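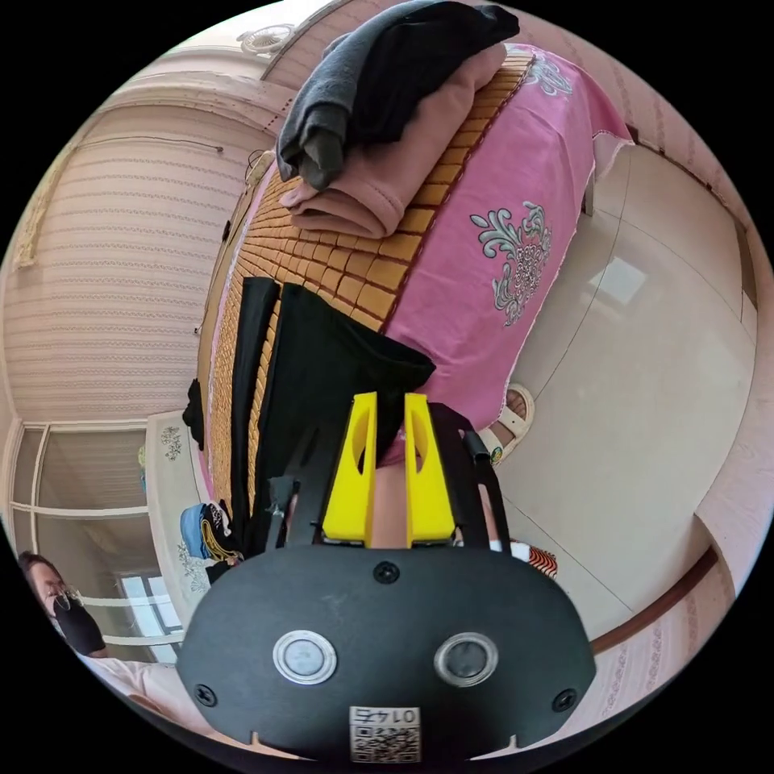

Yellow jaws, a black cloth and a bed with a woven bamboo mat.

How a Hand Gripper Teaches a Robot to Fold Clothes

Think about the last time you folded a shirt. You probably didn't think very hard. Your fingers found the edges, picked them up and laid them over. A robot can't do that unless it has seen many examples of how it's done.

The Clornarel Hand Kit is a tool for making those examples. It is made by a company called Jodgate, which rents it to people who want to record everyday chores at home. Families, schools and robot labs can all sign up.

What is a gripper?

A gripper is the part of a robot that holds things. Your hand has five fingers. The Clornarel gripper has two, and they are yellow. Engineers often call them jaws. They close together to pinch something and open again to let it go.

Most grippers are bolted to a robot arm. The ones in the kit are held by a person. You do the moving, and the jaws do the grabbing. A robot with the same kind of jaws can then learn from what you did.

What does the camera do?

Each gripper carries a camera with a very wide view. It can take in the jaws, the bed and a lot of the room at the same time, so the picture bends near the edges. Straight walls look curved, and so do the rows of tiles on a sleeping mat.

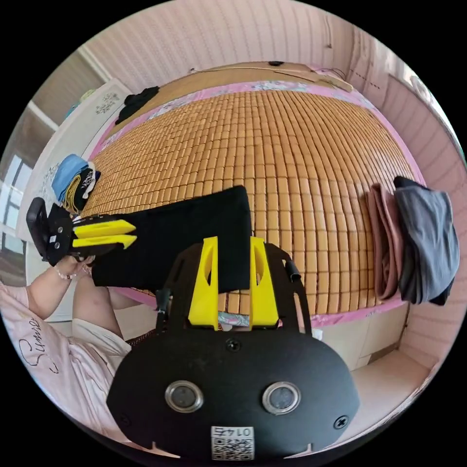
A robot needs to know how far apart the jaws are and what they are touching. It also needs to know where the tool is in the room. The computer works this out by comparing one picture with the next. If the bed seems to slide to the left, the gripper must have moved to the right.

The black body of each gripper has a small sticker with a QR code. A QR code is a square pattern that a computer can read, like a name tag. The kit uses it to keep the recordings from each gripper separate.

Why start with clothes?

Clothes are hard for robots. A wooden block keeps the same shape wherever you put it. A T-shirt changes shape every time you touch it. It can be flat or crumpled, or hang down over the side of a bed.

Dark clothes are extra tricky. On black cloth, the folds and edges can be difficult to see, even for a person. Jodgate asks people to record light clothes and dark clothes, in daylight and with the lamp on.

"One fold is not enough for a computer," says Silvia Lukáč, who runs the training program at Jodgate. "Our first folding set had 1082 recordings in it, and the robot still got mixed up by sleeves."
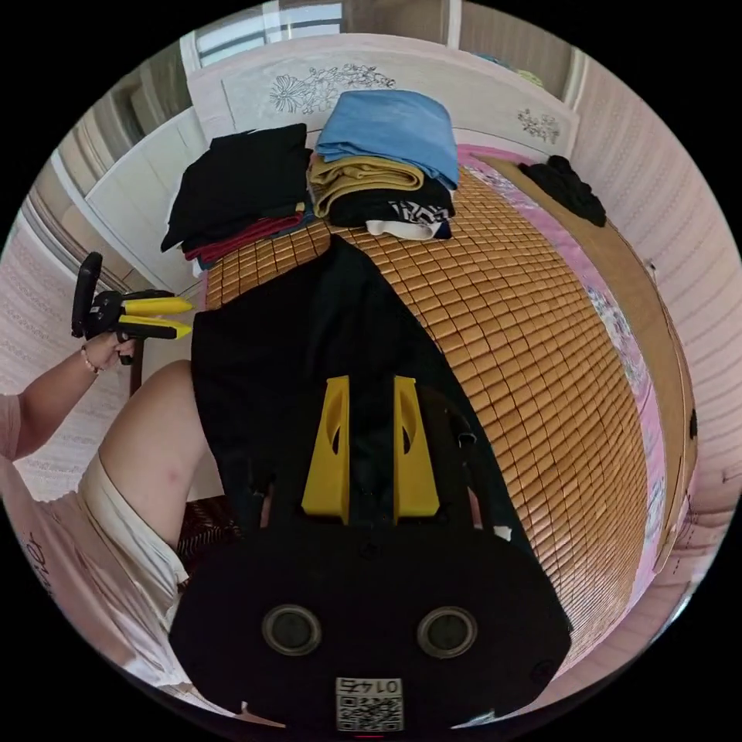

How to record a fold

1. Lay one piece of clothing on a bed or table.
2. Hold the gripper by its handle and start recording.
3. Pinch a corner or an edge with the jaws.
4. Move it slowly to where you want it and open the jaws.
5. Smooth the cloth and fold again until you are finished.
6. Stop recording and put the clothing on the pile.

Go slower than you would with your hands. Mistakes are fine. If you drop a sleeve, pick it up and carry on, and the robot can learn how to fix a mistake too.

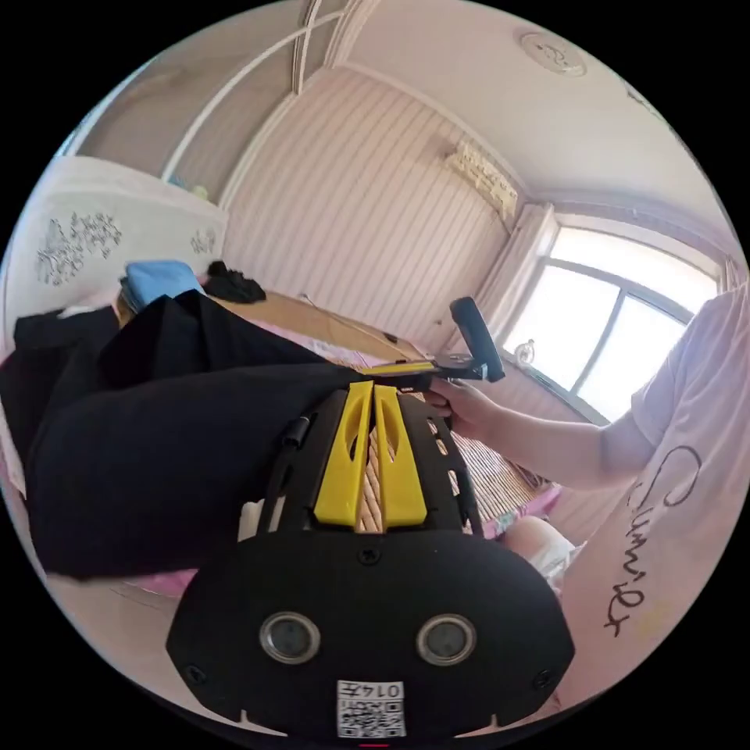

Is it any good?

Eleni Dimitrov teaches fourth grade at Milcombe School. Her class borrowed a kit in October. The children liked the jaws and found socks the hardest thing to pick up. Some of them said their wrists got tired. One gripper weighs 400 grams, and the class took a break after every few folds.

The instructions are short and clear, but the first setup needs an adult. It took the class most of a morning.

Words to know

Gripper: the part of a robot that holds things.
Jaws: the two fingers of a gripper.
Recording: the pictures and movements saved during one job.
Training: showing a computer many examples so it can learn.

Ask an adult before you sign up for a kit, and tell everyone in the room before you start recording.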